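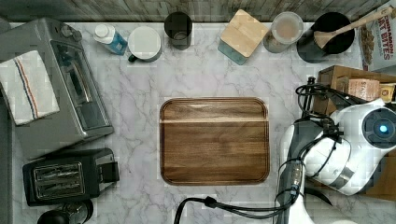

**Corinne Tadlock**
*Kitchen lab lead, Privcombe*

December 16, 2021

# Backlund Countertop Rules Kit: a review from a shared kitchen

I've been putting off writing this one up because I kept changing my mind about it. The Backlund kit is a set of good practice rules for running a robot arm in a kitchen, on a real counter with real kitchen stuff on it. You get a spiral-bound booklet, a deck of 12 laminated cards, a pad of sign-off sheets and a wall chart. It costs $35. I paid for ours out of the regular supplies budget, and we've been using it for our countertop work ever since.

Our old rules lived in a shared document that had grown to a ridiculous length. Everybody added to it and hardly anyone read it. So what I wanted from Backlund was something a new person could pick up, read standing at the counter, and follow before the arm moved. On that score it does very well!

## The cards

The cards are the best part by a mile. Each one covers a single topic (clear space, cables, heat, liquids, glass, and so on) with a short rule on the front and a few "look for" prompts on the back. The writing is plain. "Clear the middle first" is the whole front of the clear space card, and I like it a lot. The idea is that you pick one open area where the work happens, and everything else goes to the sides or the back wall. Our layout fits that pretty well: cutting board in the center with nothing on it, toaster oven and toaster over to the left, jars and cups along the paneling, arm coming in from the right.

The cable card is tougher on us. It says a cable on the work surface should be routed along an edge and held down, and that any connector should sit where a hand or a sleeve won't catch it. We have a long black cable running from the base of the arm across the counter, with a small connector partway along. The card made me look at that with fresh eyes, and I've ordered some adhesive clips. My one gripe is that it says nothing about the cables on the arm itself. Ours loop up over the top of it and curl near the tea crate, and I'd have liked a line on how much slack is sensible. Too tight and they tug when the arm reaches, too loose and they snag on things. Surely that comes up in every kitchen?

Then there's the heat card, which wants no cloth on or against anything that heats up, plugged in or not. A dish towel over the toaster oven is a straight fail. I grew up in a house where that's simply where the towel goes, so this is the card I fight with the most. It's a good rule, though, and it's now the first thing I check. A hook costs next to nothing.

Glass gets a card of its own, and it's a sensible one. Lids on, heavy pieces at the back, nothing breakable between the arm and the place it's working. I'd add long handles to that. A spatula in a holder sticks out a lot farther than the holder does, and if you only think about the footprint of the thing you'll misjudge the space. The booklet does mention handles, but it's buried in the section on drawers, where I only found it by accident.

## The booklet

The booklet is where my enthusiasm drops off a little. It's well organized up to the middle and then it wanders. There's a long chapter on who should be allowed to restart an arm after a stop, and it reads as if it was written for a big site with shifts and supervisors. We're a small kitchen. The person who stopped it is usually the person who restarts it, and the useful advice (look at the surface first, say out loud that you're restarting, keep a hand near the stop) takes up half a page near the end.

I do like the section on indicator lights. It asks you to write down what each color means on your own machine and post it at eye level - don't trust people to remember, and don't assume two machines use the same colors. Our arm has a blue light and you'd be surprised how many visitors have a confident theory about it. We filled out the label from the manual, stuck it on the wall, and that was the end of the theories.

One thing to be clear about, and the booklet is upfront on this too: the kit is a set of habits. It won't replace the manual that came with your arm or whatever formal safety standards apply where you work, and it doesn't give you a risk assessment. If you need one of those, you still have to do it properly.

## The sign-off sheets

Fine. They're fine! One line per session, tick the cards you checked, initial at the end. The boxes are too small for a pen with any thickness to it, and the pad's glue let go in the second week, so now ours live in a clip. The refill pad is sold separately and the smallest order is 1,000 sheets, which is silly for a place our size. We've gone back to photocopying, and Backlund says in the booklet that copying for your own site is allowed.

## How it compares

I've also used the Stuneo pack and the free download from Planudmont. Stuneo's is prettier, with color-coded magnets, but it assumes a bare metal bench and has nothing to say about a cereal box or an open jar. Planudmont's is thorough and I'd still send people to it for the chapter on liquids, which is better than Backlund's. It prints out long, though, and nobody here wants to carry a binder to the counter. Backlund sits between the two and it's the only one that seems to have been written by someone who has had to share a kitchen with a robot.

## Would I buy it again?

Yes, for the cards. If they sold the deck alone I'd buy two and hang one by the sink. The wall chart is mostly the cards again in smaller type, so ours is still rolled up on top of the fridge.

**Cards:** 5 out of 5
**Booklet:** 3 out of 5
**Sheets:** 2 out of 5, mainly for the glue
**Overall:** 4 out of 5

If you do get it, punch the deck and put it on a ring before you start using it. We've already lost the drawer card once, and it was in a drawer.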